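March 13, 2019

Quick one, I have to catch a train and I've owed this post since October.

So, the relabeling thing. Short version: it helps. More than I thought it would.

Background for anyone new. We train the humanoid on demos, a person drives it, the policy copies. Task is moving a drink bottle between drawer and desk. Boring on purpose. 916 demos in the set we call Vilden (the older set is Nolte, please don't ask me to rename them, the scripts all depend on it). Every demo gets cut into chunks: reach, close, lift, carry, release, retreat. Until now the cuts came from finger motion alone. Fingers close = grasp. Fingers open = release. Simple, fast, wrong a lot.

Wrong how? Operators fidget. They half open the hand, think, close it again. Old cutter calls that a release. Policy then learns that halfway along the carry is a fine moment to let go. You can imagine. Lots of floor.

What I changed: the cutter now looks at both views before it believes the fingers. Head view says what's in the hand, room view says where the robot is standing and where the bottle sits. A release only counts if the fingers open AND the bottle stays put afterwards with the hand moving off. Takes more compute, whatever, it runs overnight. 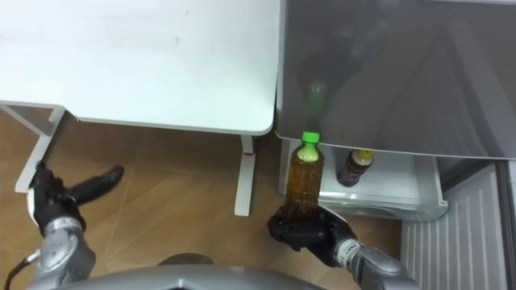 Head view first, bottle in the right hand at the drawer. Room view second, bottle on the desk.
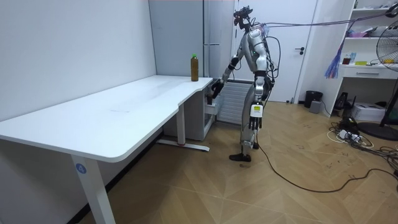 Ran the new cutter over all of Vilden. It disagreed with the old one on 479 demos. More than half!! I checked a pile of those by hand and in nearly all of them I sided with the new cuts. The ones it still gets wrong are mostly cases where the fingers cover too much of the bottle and the tracker guesses.

Then retrained from scratch, same network, same seeds, same everything, 1000 trials in the Sinwood simulator for each version. Drops during carry went way down. Bad placements didn't change much, wich makes sense, the cuts don't tell the policy anything about *where* to put it. Retreat got smoother too and I dont fully know why. My guess is that the fake releases were also teaching it fake retreats, so it had two ideas of what comes after open fingers.

Real robot: only 9 runs so far. Too few to say anything, so I won't. More after the Trollilbridge demo.

Yusri Simanjuntak read a draft of this and isn't sold. Fair enough. The objection goes like so: I changed the labels and the amount of usable data at the same time, because the old cutter threw away any demo with more than one release in it and the new one keeps most of them. So maybe all I'm seeing is more data, and the cleaner cuts are doing nothing. Train on the new cuts but only with the demos the old cutter kept, Yusri wrote, and then come back and tell me it helps.

Ugh. Yes. Should have done that first. It's queued now, the config is one line different and I was too excited to think of it.

Other stuff still open:

- window length for "stays put". I picked a number that looked ok on the plots. Needs a sweep
- pushing. If the hand nudges the bottle after letting go, the cutter says no release at all
- Nolte has no room view, so none of this works on it and I'm tempted to drop that set

Code goes up once I've taken my hardcoded paths out. If your demos were cut by finger motion only, go look at twenty of them before you tune anything else. Train's boarding, will add the plots tonight.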